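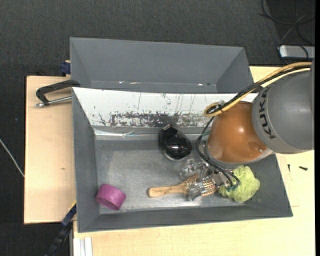 Abb. 1: Arbeitsplatz mit KUKA-Roboterarm, Greifer und vorderer Kiste mit vier losen Gegenständen

Projektbericht: Regeln für den sicheren Betrieb einer Greifzelle

1. Ausgangslage

Unsere Projektgruppe sollte im Praktikum Plindine eine Betriebsanweisung für die Greifzelle schreiben. Bis Januar gab es nur ein Blatt an der Tür, und jede Gruppe hat die Zelle nach eigener Gewohnheit benutzt. Als Grundlage haben wir die Normen ISO 10218-1 und ISO 10218-2 gelesen, für die Risikobeurteilung auch ISO 12100. Eine vollständige Beurteilung nach Norm können wir als Studierende nicht leisten. Der Bericht ersetzt sie deshalb nicht.

2. Gefährdungen

Am wichtigsten ist für uns die Quetschstelle zwischen Greifer und Kistenwand. Wer einen Gegenstand von Hand umlegt, hat die Finger genau in diesem Bereich. Die zweite Gefährdung sind die Leitungen. Sie werden außen am Arm geführt und hängen links am Gelenk in einem Bogen nach unten (Abb. 1). Bei ungünstiger Drehung der letzten Achsen kann ein solcher Bogen an einer Kante hängen bleiben. Drittens haben wir die Befestigung der Kisten betrachtet. Neben den Kisten sind Schraubzwingen zu sehen, und eine Zwinge kann sich mit der Zeit lockern.

3. Regeln

R1. Handgriffe in die Kiste nur bei Stillstand und mit gesperrtem Antrieb. Ein angehaltenes Programm genügt nicht.
R2. Beim Einrichten Betriebsart T1 und reduzierte Geschwindigkeit. Unser Grenzwert in der Zelle ist 300 mm/s beim Testen ohne Personen und deutlich weniger beim Teachen.
R3. Vor jeder Schicht werden die Zwingen, die Kabelbinder und der Leitungsbogen geprüft und im Heft abgezeichnet.
R4. Kleinteile wie Schrauben werden vor dem Start vom Tisch entfernt. In Abb. 1 liegen rechts neben der vorderen Kiste noch zwei dunkle Schrauben, nach unserer Regel wäre das ein Mangel.
R5. Kratzer an den Kistenwänden werden notiert. Wenn neue dazukommen, muss man die Anfahrhöhe kontrollieren.

4. Erprobung

Wir haben die Regeln mit 12 Studierenden aus dem Kurs Jarusero erprobt. In dieser Zeit wurden 828 Greifvorgänge protokolliert. Am häufigsten vergessen wurde R3, vor allem die Unterschrift im Heft. R1 wurde von allen verstanden, aber das Sperren dauert den meisten zu lang. Wir haben darum die Prüfliste auf eine Seite gekürzt und neben das Bediengerät gehängt.

5. Offene Punkte

Für R5 fehlt noch ein Maß, ab wann ein Kratzer gemeldet werden muss. Auch die Leitungsführung möchten wir mit der Nachfolgegruppe Jerkton noch einmal besprechen.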